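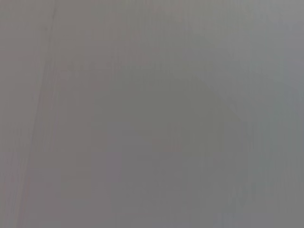 Grey surface at close range. Plumwood, May.

**Progress report: refit of the shared kitchen and store, Plumwood**

Prepared by Itziar Benítez for the Gera small grants desk

**Work since the last report**

The old wall cupboards came out in the first week and the plaster behind them was in better shape than we had budgeted for. Two patches by the window needed filling. Laitinen did the joinery and finished the base units on time. The doors are hung and the handles are on, apart from one drawer front that arrived with the holes drilled on the wrong side. A replacement is on order.

We settled on grey for the surfaces. Several people who cook here wanted white, but the white sample marked badly with turmeric and we could not get it clean.

Everything from the old store was sorted before it went back. We kept the large pans, the mixing bowls and the folding trolley. Chipped plates went to recycling, and 15 baking trays that were bent or rusted went with them. Dry goods are now in lidded tubs, labelled on the front and on the lid, with the heaviest at the bottom.

**Still to do**

- Fit the replacement drawer front.
- Seal the join behind the sink. The first bead of sealant pulled away at one end.
- Put up the hooks for aprons and oven gloves.
- Move the bin away from the back door. It blocks the door when the lid is up.

**Money**

Spending is within the grant. The saving on plaster has paid for a second shelf in the store and we would like to put what is left towards better lighting over the worktop. The present fitting is behind anyone standing at the hob. I will send a quote from Dirnomska once I have it and will not order anything before you reply.

**Use of the room**

The kitchen was closed for 10 working days. The lunch group used the hall and served cold food, and numbers held up. They are back in now. Their main complaint is that they can't find the potato peelers, which are in the drawer to the left of the sink. I have put a list inside the tall cupboard door.

The next report will cover the lighting, if agreed, and the final invoices. Laitinen has given us 30 days to pay.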